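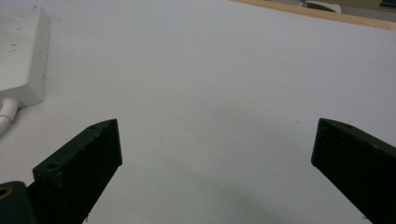

4.2 Airflow and Battery Life

The wearable fans were tested in the climate room at the Gesley site with the air conditioning off and the door closed. Three models were used: the Norard clip-on, the Norard neckband and the Kirkegaard collar fan. Each was charged overnight through its own cable, then run at its highest setting until the blades stopped. Air speed was read every two minutes with a hot-wire probe held level with the chin of a seated dummy. The probe was moved to the left and right sides on alternate runs, as the clip-on blows unevenly when the shirt collar is stiff.

In all, 2,839 readings were kept. Readings from the first 21 seconds of each run were dropped – the motors spin up at different rates, and the collar fan briefly overshoots its set speed. One full run of the neckband was also dropped after its charging plug was found to be bent.

Figure 3. Mean air speed at the chin against run time, by model. Bars show one standard deviation.

The clip-on gave the strongest flow at the start of a run but fell off early, and its curve crosses that of the neckband well before the midpoint. The neckband held a nearly flat output until its battery cutoff. The collar fan sat between the two for most of the run, with more spread from one charge to the next than either of the others. We did not find a clear link between this spread and room temperature, which was logged by a Stultus desk sensor placed behind the dummy.

Noise was measured separately and is covered in Section 4.3. At equal air speed the ranking of the models changes, so the two sets of results should be read together. Weight was not treated as a factor here – all three devices are light enough to be worn at a desk, and the dummy gives no measure of comfort. Runs at the lower speed settings were made for the neckband only and are listed in Appendix B.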